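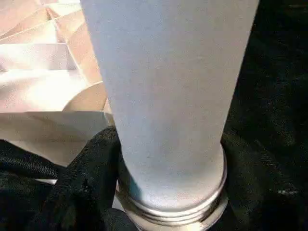
Pilon Water District to Begin Meter Replacement in April

Feb 22, 2020

The Pilon Water District will begin replacing residential water meters in April, following approval of the project budget by its board of directors. The work covers 1,319 homes in the Skerner and Kashindye service areas, where most of the existing meters have passed their expected service life.

The contract was awarded to Liteck, which submitted the lower of two bids. Crews will start in Skerner and move east into Kashindye once the first area has been inspected. The District expects the work to take three months, weather permitting.

Residents will receive a written notice at least one week before crews reach their street. Water service will be shut off for a short time while each meter is changed — in most homes for less than an hour. No one needs to be home during the visit unless the meter is located indoors. Customers with indoor meters will be contacted separately to arrange an appointment.

Customers are asked to keep meter boxes clear of parked vehicles, plants and stored items. After service is restored, residents should run a cold outdoor or bathtub faucet for several minutes before using water for drinking or cooking. Cloudy water may appear for a short time and should clear as the faucet runs.

There is no charge to customers for the new meters, and water rates will not change as a result of the project. Account numbers and billing dates will also stay the same. The final reading from each old meter will appear on the next regular bill, together with the first reading from the new one.

A further 1,754 meters elsewhere in the District are scheduled for review next year. The board will consider funding for that phase after it receives a report on the current work.

Questions about appointments or access may be directed to the District's customer service desk during regular office hours. Large-print copies of the notice are available on request.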